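Why Do Keys Have Teeth?
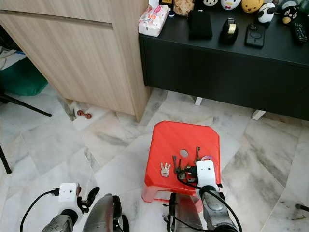 Keys left on a red plastic stool.

Most homes have a bunch of keys, and most bunches of keys get lost now and then. They are small and they get put down in odd places: on a stool, in a coat, on top of the fridge. A key is a very old idea. People were using keys and locks made of wood 4,000 years ago, long before anyone had a metal one.

What is a key for?

A lock keeps a door shut. A key is the tool that lets the right person open it. If any piece of metal could turn the lock, the lock would be no use. So each key has its own pattern, and the lock is built to match it.

The parts of a key

The wide end that you hold is called the bow. It often has a hole in it so that the key can go on a ring. The long part that goes into the lock is called the blade. Along the blade of many door keys there is a row of bumps and dips. People call these the teeth, although locksmiths usually call them cuts.

What happens inside the lock?

Many front doors have a pin lock. Inside it is a round metal part called the plug, which has to turn before the door will open. Small metal pins are pushed down into the plug by springs. Each pin is split into two pieces.

When there is no key in the lock, the pins stick across the edge of the plug and hold it still. When you slide in the right key, every dip and bump lifts a pin by a certain amount. All the splits line up with the edge of the plug, and now it can turn.

If you put in the wrong key, at least one pin will be too high or too low. One is enough to stop the plug. This is why you can sometimes push a neighbour's key into your own door but you can't turn it.

How is a new key made?

Margit Nygård cuts keys in a small shop in Arncombe. She starts with a blank, a key with no cuts in it. She has 488 blanks hanging on the wall behind the counter, in different shapes and sizes, because a blank must fit the keyhole before anything else.

She clamps the old key on one side of the machine and the blank on the other. A metal guide moves along the old key. At the same time a cutting wheel moves along the blank and copies each dip. Then she brushes off the sharp bits — these are called burrs — and the key is ready to try in the door.

The biggest bunch she has ever copied had 18 keys on it. It belonged to a school.

Do all keys have teeth?

No. Some keys have small round hollows in the flat side. Old keys for big wooden doors often have a long round stem with a square piece at the end. Hotels often use a plastic card, and some cars open with a button.

Looking after keys

Put them in the same place each time you come in. A hook or a bowl near the door works well.

Don't use a key to open tins or parcels. It can bend, and a bent key may snap in the lock.

Don't write your address on the key ring. If a stranger found it, they would know which door it opened.

If a key is stiff, don't force it. Tell a grown-up.

Words to know

Blank: a key that has not been cut yet.
Bow: the end of the key you hold.
Burr: a rough, sharp bit left on metal after cutting.
Locksmith: a person who makes, fits and mends locks.
Plug: the part of a lock that turns.

Written by Amparo Ticona. Last checked 10 June 2019.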